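Chapter 2
How a Small Band Makes a Record

Most bands do not begin in a studio. Zekine, a group with two singers, made their first songs in a kitchen.
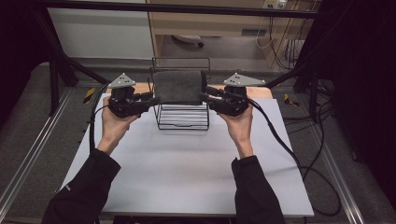
They pressed 60 cassettes and sold them at concerts. The label Vastel heard one and offered help – but no money. 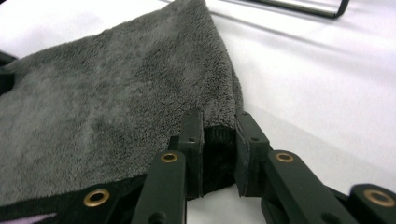
In this chapter we follow the record from first demo to shop.
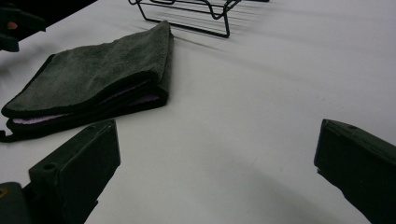
A song has layers, and each layer is recorded alone. Think of a thick towel folded on a table: from the front you see every fold, dark and pale. A mix should let you hear the parts in this way.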